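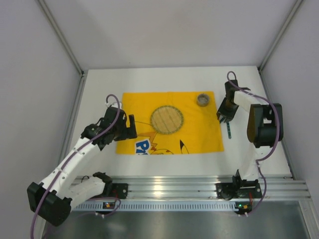 Can a pair of robot arms lay a table? They can have a jolly good go at it, slowly, and provided somebody has decided beforehand what a laid table ought to look like.

Posted in January by Kirsty Partington

I have been meaning to write up the open day at Bakke ever since I got home, and then the boiler went, and then we had my sister for the week, so you are getting it a little stale. Sovosville is 35 minutes away on the number 19 bus, which stops more or less outside the unit if you ring the bell in good time (I didn't, and had a nice walk back past the tyre place). I went with my friend Tilley, who had seen the poster in the library and thought it would be more fun than the garden centre. She was right, I'm bound to say, although the garden centre has better cake.

They let us in at half past ten and gave us each a sticker with our name on. I had imagined something enormous, like the machines that weld cars on the television, and so I walked straight past the first bench looking for the robots. The arms are small! They are white and black, two of them bolted to a metal rail along the front of a white table, with pale grey walls round the other sides, and purple cable looping along each one. Tilley said they looked like a pair of desk lamps having a disagreement, and once she had said it I could see nothing else.

The job was a place setting. There was a bright yellow cloth with part of a cartoon printed along the bottom, and on it a round woven placemat with a green rim, the sort my mother kept for salads. Then a little metal cup up in the corner of the cloth, and a thin teal stick over near the right-hand side. I liked that they had used ordinary household things. I had expected coloured blocks.

A young man called Porko (a nickname, I assume, but it was on his sticker so I used it) talked us through it. He told us that cloth is a good deal harder than a cup, because a cup stays the same shape wherever you put it and a cloth has a new shape every time you touch it. I have been folding fitted sheets since I was married and I could have told him that. He also said they had 2,520 practice runs saved up, all of them done by a person guiding the arms, and that the arms learn from going over those. I asked who had sat and done them all and he put his own hand up, rather wearily.

What surprised me was how quiet everybody went. There were 30 of us squashed round that table and when a gripper came down towards the cloth you could have heard a pin drop. It would hover, and think, and shift over a bit, and hover again. A small boy next to me kept whispering "go on, go on" and I'm afraid I joined in. It isn't quick. I could lay for six in the time it took over one setting — but then I have had more practice than Porko.

There was a question session afterwards with instant coffee. One gentleman wanted to know when he could have one at home for the washing up, and got a very careful answer with no date in it. I asked about my neighbour, who has bad hands and finds cutlery a trial, and the lady from the office wrote it down, which I thought was decent of her.

We caught the ten past one back. I laid the table that evening and found I was watching my own hands do it.

Recent posts
The boiler, part two
Marmalade again, with less sugar
A wet walk and a dry pub
Library books I didn't finish

3 comments

Maureen: We went in the afternoon and it was packed out. My grandson talked about nothing else all the way home. Did you get the biscuits or had they gone by then?

Kirsty Partington: Gone, Maureen! Somebody at the front had a pocketful, I'm sure of it.

Derek H: Do you have to book for these or can you just turn up? The poster in our library has been covered over by the choir.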